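Mudov G5 two-finger gripper

The Mudov G5 is an electric parallel gripper for light handling work and bench trials. It mounts directly to the wrist of most small arms and takes power and signal through a single connector. Rated life is over 2,000 hours between services.

Rim grip

Thin-walled parts are held with one finger inside the rim and one against the outer wall. Set the closing force low — plastic bowls deform before they slip — and keep the approach speed the same for every part in a trial. In our bench comparison with the Drundlow pads, each bowl was lifted by its left edge and brought in over the stack.
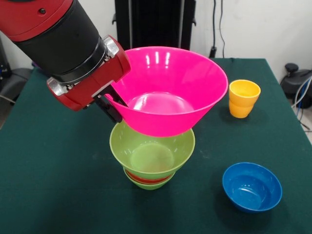

Specification

Fingers: 2, black, replaceable
Payload: 600 g
Supply: 24 V DC
Controller: Nullwood or Ekwueme, firmware 9 or later
Warranty: 5 years, fingers excluded

Finger sets are sold in pairs. Flange adaptors are ordered separately.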